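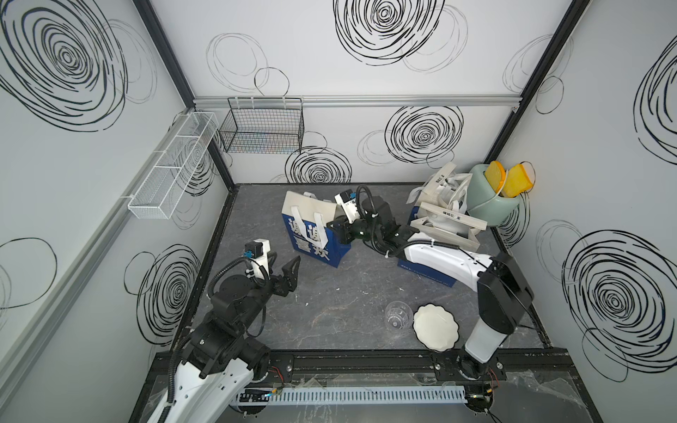

Work on the carry-bag and small-storage line moved from planning to daily use in February, and the packing bay at Medina has been in service since then. The bay was set up with wire baskets on the walls so that the floor stays clear for the bag being packed. The long white mesh basket with dividers is on the left wall, and the black grid basket hangs from the rail at the back. Both are empty between runs. The blue bag with the white rope handles, printed 谢谢喜欢, is one of the styles we now use for gift orders. It stands upright on the floor of the bay, which was one of the points raised in your comments on our last report.

Spending to date

Of the 669 dollars approved for fittings, 399 has been spent. This covered the baskets, the rail and the wall panels with the black swirl pattern. The balance is held for a second set of baskets at Jaltness. We do not expect to ask for more under this heading.

Bags

Undus delivered the first lot of bags on schedule. We opened and checked 52 of them by hand. Two had a handle knot that pulled through when the bag was lifted with a full load, and Undus has agreed to replace them. Print quality was even across the lot. Staff asked for the bags to be shipped flat with the handles tucked inside, as the handles tangle when they are left out. Undus will do this from the next delivery.

Baskets

The divided basket is meant for tissue, cards and ribbon. The dividers are a little narrow for the larger cards, which have to go in on their side. We will try the next size up at Jaltness before changing anything at Medina. The grid basket is for tape and labels. Small label rolls fall through the grid, so a liner is needed. A liner has been priced and fits within the balance.

Not yet done

The packing guide for Ultness is still in draft. The text is finished but the page on folding the paper at the top of the bag needs to be redone after the change in paper size. The stock sheet has not been moved to the new format. Both were due this period and will carry over.

Next period

Fit out the Jaltness bay, receive the second lot from Undus, and send the finished guide to Ultness for comment. We would like your approval of the liner purchase before the second lot arrives.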